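Re: [travel-privacy] Zarport trial, opt-out wording

Ludivine Maillard wrote:
> The Zarport people have confirmed that the new body scanners store
> nothing. Images are dropped after 80 seconds and the officer only sees
> an outline. Anyone who still objects can ask for a hand search at
> lane 3. I think we should welcome this and say so before October.

I'd hold off on welcoming anything. "Store nothing" and "dropped after 80 seconds" are two different claims, and they've put both in the same leaflet. If an image lives for 80 seconds it is stored for 80 seconds, and I'd like to know where, and who can get at it. I asked Jirkia, who supply the software, and got 2 pages back on passenger comfort.
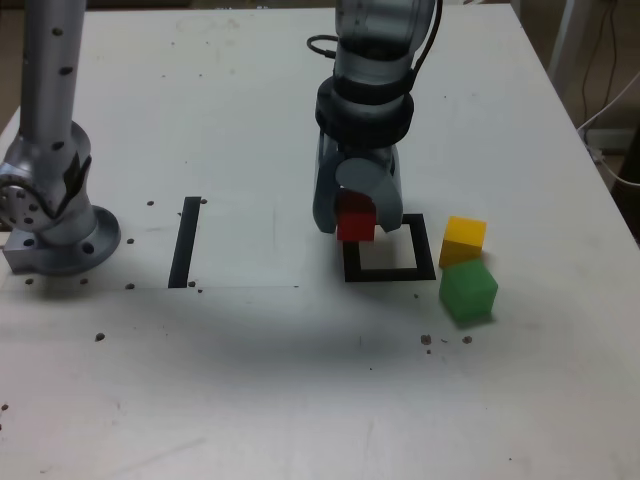 The opt-out bothers me more. Lane 3 was shut both times I went through, and the officer at lane 2 told me the wait for a hand search would be 14 minutes, with my bag going on ahead of me. Call that a choice if you like. Nor does the leaflet say what a hand search consists of, or whether you may ask for a private room, or whether they swab your things. Padded fingertips like the ones on that gripper would be gentler than the chap who did me last time, who went round my waistband twice and wouldn't say what he was looking for.

As for the officer seeing "only an outline", Millet told us the same about the old machines, and it took Iro's complaint to get a sample picture out of them. It was a good deal more than an outline. Has anybody on this list seen a sample from the new ones? If so please send it, or say where it was published.

Until then I'd rather we wrote asking for the retention rules and the lane 3 opening hours. I can do a draft if Ludivine sends me the leaflet as a proper file. My copy is missing the back page.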